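Notebook, arm bench
October, open day at Pesthorpe
Written the same evening, with corrections the morning after

Present from our side: Hedvig Backlund, Hugo Bravo, me (Ehsan Bukhari). Torunn Tangen came after lunch. Ylva Halvorsen was host for the whole building and stopped by us when she could.

I write this down while I remember it. Hedvig asked for notes that can be used when we prepare the next open day, so I will try to put also the boring things.

Before the doors

We came at 7:30. The arm was already bolted on the bench from the evening before. Hugo had carried the controller and the two monitors up the stairs because the elevator key was with somebody in the other wing. Power on without fault. Homing was fine the first time. The second time joint 4 complained about the limit, and I saw that the cable bundle was clamped too short behind the elbow. I opened the clamp and gave the bundle more slack. After this no complaint the whole day, but please look at this clamp before the arm travels again. The screw head is getting round.

The network in the hall is not the same as in our room. Our controller expects a fixed address and the hall gives it another one. Hugo put our own small switch between, and we stayed off the hall network completely. I recommend to do it like this always. It means no live page for the visitors on the big screen downstairs, which Ylva had hoped for, but she accepted it.

Program for the day

We had two demonstrations, and we changed between them at each full hour.

Demo A: pick and place with foam blocks. The visitor chooses a block, puts it anywhere inside the marked area, and the arm finds it and puts it in the tray.

Demo B: slow approach. The arm goes down to the table with closed fingers, stops above the surface, waits, goes up again. On the monitor the visitors see what the wrist camera sees. This was Hedvig's idea, and I was against it in the planning meeting, as I thought it is too boring for guests. I was wrong, see below.

The software on both is Kulteo, the version from before the summer. I did not dare to update it for a public day. The fingers are the Olel set, with the long curved sides.

Morning

The first group were students from the technical school, with one teacher. They wanted to see the arm go fast. I explained that it is limited to a safe speed with people near, and they were a little disappointed, but they liked the blocks. One boy put his block exactly on the border of the marked area, half in and half out. The arm went there, hesitated, and returned to the start position. I told them that this is the correct behavior: when the program is not sure, it should go home. The teacher asked how the program knows that it is not sure. It is a good question and I gave a poor answer. For the next time I should prepare a simple explanation about the confidence value, maybe with a number on the screen that goes up and down.

Then came a man from Åberg who works with packing of spare parts. He stayed through both demonstrations and asked me many practical questions: how long to teach a new part, what happens when the lamp over the table is changed, who in a small company can repair it. I said what I know. For teaching a new part I said it depends on the surface, and he laughed and said that every salesman says "it depends". I told him I am not a salesman. He left his card and Hedvig has it now. I think he is serious. He would like to send us a box of parts to try.

Demo B, and the question about the white picture

In demo B we switched the big monitor to the wrist camera at the start of every run. On this monitor the table surface takes all the place and only the tips of the fingers come in from below. The first visitors who saw it asked if the camera was broken. A woman said it looks like a penguin seen from behind, and after this the children called it the penguin all day.

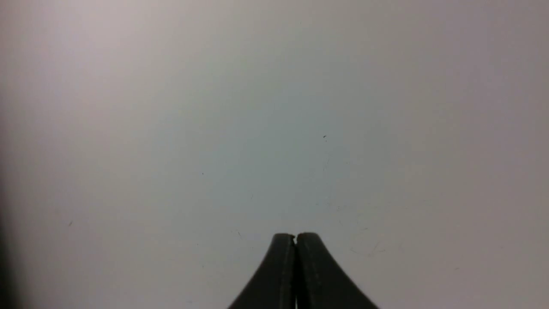 Wrist camera, demo B, fingers closed over the plain surface. Note the small specks and the faint scratches to the right of the fingers.

It became the best talk of the day. I asked the visitors: how far is the finger from the table? Everybody gave a different answer, and some changed their mind while they were looking. Then I said that the program has the same problem. A plain pale surface gives it almost nothing to hold on to. There is no pattern and no printed mark, only light that is a little different from place to place. The small specks are then suddenly useful, because when the arm goes down they move apart in the picture, and from this one can calculate something. Hugo said we should stop cleaning the table so well. It was a joke, but I wrote it here because there is something in it. A surface with a weak, fine pattern would help us more than a perfect one.

Some visitors looked also at the dark band on the left side low down and asked what it is. I could not say with certainty from the picture. It can be a shadow or something out of focus very near. I did not want to invent an answer in front of guests. To check at home: run the same approach with the side lamp off and then on, and compare.

Another observation, for ourselves. The tip of the right finger sits a very little higher in the picture than the left one. On the monitor one can see it when one knows. I do not know if this is the mounting of the camera or the mounting of the finger. The fingers close well and the seam between them is straight, so for the foam blocks it does not matter. For thin parts, as the man from Åberg has, it could matter. Hugo wants to put a gauge block between them and measure before we change any screw. I agree, please do not loosen anything before he has done it.

After lunch

More families now, fewer questions on technique. Torunn took over the talking in demo A and she is much better at it than I am. She lets the children guess before the arm moves: will it take it from the long side or from the short side? They shout, and then it moves. I noted that she never says "the robot thinks" or "the robot wants". She says "the program chose". I will try to do the same.

Count from Torunn's sheet: 346 visitors passed our bench, and 74 runs of demo A were done. In two of the 74 the block was lost on the way to the tray. Both were the soft yellow block, which has been squeezed so many times that its sides are not parallel anymore. Throw it away. The other failures were the arm going home without a pick, and these I do not count as faults, but Torunn has marked them so we can discuss it.

A small incident at 2:15. A child reached over the chain to take back her block when the arm was on the way down. Hugo pressed the stop, and the arm stood still at once, with good distance to the hand. No contact, nobody was hurt, the mother was calm. We moved the chain 35 cm out from the bench and continued after a restart. Ylva was informed and has written it in the book of the house. For next time: the chain must be there from the beginning, and one person has only the stop button and does no talking. In the morning we mixed these two roles, and I was one of those who mixed.

Discussion while packing

Hedvig thinks demo B should be the main thing next year and demo A the small one. Torunn does not agree. She says the families will walk past if nothing is picked up. My opinion is that we could join them: first the plain surface, the visitor guesses the distance, then we put down a sheet with a printed pattern and he guesses again, and after this comes the block. It would need a longer run, and the line in front of the bench was long already.

We did not decide. Hedvig will ask Ylva how much floor we can get.

To do

Hugo: gauge block between the fingertips, write the value here below.
Hugo: new clamp screw behind the elbow.
Me: approach test with side lamp off and on, save both picture series.
Me: try a sheet with a weak pattern on the table, same approach, compare the height estimate.
Me: simple screen for the confidence value.
Torunn: make the list of the runs where the arm went home, with the reason if it is in the log.
Hedvig: answer to the man from Åberg about the box of parts.
All: order new foam blocks, same sizes, not yellow (the yellow is also difficult to see for the camera under the hall lamps).

Added next morning

The logs are copied from the controller to the shared disk, folder "pesthorpe october". The clock on the controller was one hour wrong, so add one hour to each time in the log if you compare with Torunn's sheet. I have now set it right. The second monitor has a loose foot, and it is standing in the corridor until someone finds the hex key.

E.B.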